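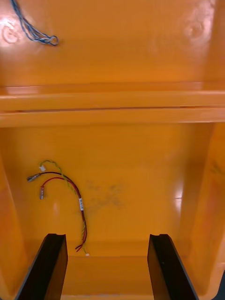 Reading time: 3 min

Overseeding Rate and Core Aeration on a Compacted Lawn Strip
Student project report, Turf and Soils II
17 May 2022

1. Background

The strip of lawn between the parking lot and the greenhouse at the Pelik site carries foot traffic on most teaching days. The soil is a silty clay loam. Grass cover had thinned along the walking line, and water stood on the surface after rain. The project tested whether core aeration before overseeding gives better cover than overseeding alone, and whether a heavier seeding rate can make up for skipping the aeration.

2. Plots and treatments

The strip was divided into plots of 2 square meters each, with a mown gap between neighbors. Four treatments were assigned at random within each block:

A – no aeration, standard seeding rate
B – no aeration, double seeding rate
C – core aeration, standard seeding rate
D – core aeration, double seeding rate

Seeding took place in late August. The seed was Clerix, a perennial ryegrass blend. Aeration was done with a Pringle hand corer, and the cores were left on the surface to break down. All plots were raked before seeding and again after it, then pressed with the back of the rake. 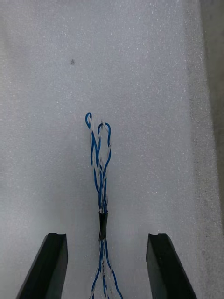

Irrigation was the same for every plot. A light watering was given morning and evening until the seedlings were up, then one deeper watering every third day. Mowing began when the new grass reached 3 inches. No fertilizer was applied during the trial, so that differences in cover could not be traced to uneven spreading.

3. Measurements

Cover was scored with a string grid laid over the center of each plot. A grid point counted as covered if green leaf lay directly under the crossing. Penetration resistance was read with a Skoltance push probe, 10 readings per plot, all taken the day after watering. Readings where the probe struck a stone were thrown out and repeated nearby.

Scores were taken by the same person throughout. The first set was discarded – weed seedlings had been counted as grass – and the plots were scored again two days later.

4. Results

At 60 days after seeding, treatment D had the highest mean cover, followed closely by C. The difference between C and D was smaller than the spread between blocks and is not treated as meaningful. Treatment B came up faster than A and looked denser for the first few weeks, but the two were nearly equal by the final scoring. Many seedlings in B were thin and shallow rooted, and some pulled out during raking.
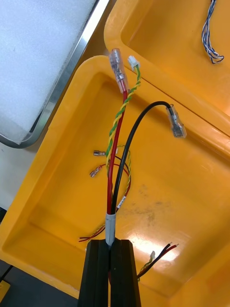 Probe readings were lower in the aerated plots at all depths down to 3 inches. Below that depth no effect was found, which matches the working length of the corer tines. The block closest to the parking lot gave the highest readings under every treatment.

5. Sources of error

Foot traffic could not be fully kept off the strip. Two plots in the second block had shoe prints soon after seeding and were left in the data. Shade from the greenhouse reaches the north end in the afternoon and was only partly handled by the blocking. The corer clogged often in the wetter plots, so hole spacing was less even there.

6. Recommendation

Core aeration with the standard seeding rate is suggested for the rest of the strip. The double rate uses twice the seed for no clear gain in final cover. A repeat with a second coring in spring would show whether the lower probe readings last through a full season of traffic.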